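The gripper fault, part two
Saturday, July 14, 2018
14 Shares 3 Comments

So the arm stalled again on Thursday. Same fault as in May: it pushes on the washer door, the wrist motor draws too much current, and the controller drops everything to a dead stop. Shewit Birhane had the log open before I got across the room. The force limit had been set to 510 in one file and 1,000 in another, and the arm was reading the second one.

I fixed the file. That took 2 minutes. Finding it took most of the afternoon.

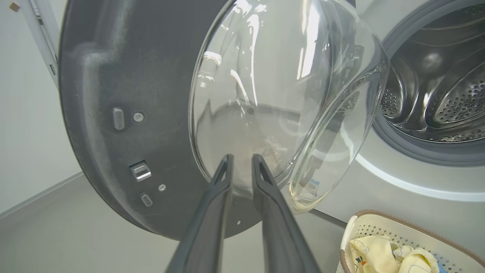
My bigger worry is the door itself -- a hinge can only take so much sideways load, and we had been over the limit for three days without knowing. The glass sticks out in a dome, so a fingertip that lands on it can slide toward the rim while the arm keeps pushing. I want the push point moved onto the flat plastic near the latch hook. Until that's done, one of us stands at the stop button for every run.

14 Shares 3 Comments Leave a comment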